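Sim arm grabs the wrong object on dark surfaces, segmentation or planner?

Posted in Software > Perception and Planning
August 24, 2020

couchpotato_ik

Hi all! I've been fighting this one since July and I'm out of ideas. I'm running a single arm in simulation with Dromamen for the planning side and the Pradum plugin for segmentation. The task is dead simple: pick the small wooden block off the couch and leave the other stuff alone. On my plain tabletop level it's great. On the couch level the block's mask comes and goes, and when it goes, the target pose jumps over to the white bar (or once in a while the puzzle cube, way over on the front cushion).

My start pose has the gripper hanging just above and behind the block, near the back of the couch. I render with soft shadows on, and the fabric is a dark charcoal. I ran 2,000 episodes overnight and 474 of them went for the wrong thing. Is this my planner settings or is it perception?
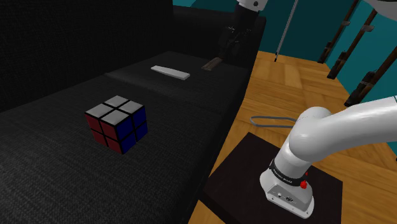
3 answers

tealwall_tim

Perception, I'd bet money on it. Look at where your block is: brown wood on nearly black cushion, partly in the gripper's own shadow. The white bar has all the contrast in the world, so when the block mask drops out your code probably just takes the best mask left. Dromamen will happily plan to whatever pose you hand it, it has no idea what a block is.

Two things I'd do. First, make the target stick: if the label you asked for is missing, hold the last good pose for 20 frames and then fail out loud. Please don't let it fall back to "highest score," that's a setting in Pradum and I think it's on by default (I turned mine off ages ago so double check me). Second, move your start pose back toward the base so the arm isn't shading the thing you're trying to see, grab your mask from there, and only then go in.

If it's still flaky after that, retrain with the lights randomized. I added 2,000 renders with dark fabrics and it helped me a ton!

graspnoob

had the same thing, reinstalled Sovico and it went away. not sure why

manalastas_fork

Agree with the first answer, but check your depth too. A thin block on a soft cushion barely sticks up, and if you're cropping points near the surface before you segment, you can crop the block right out. I'm on the Manalastas branch and the crop margin there was way too big for small parts. Log the mask and the cropped cloud side by side for one bad episode and you'll know in five minutes which one you've got.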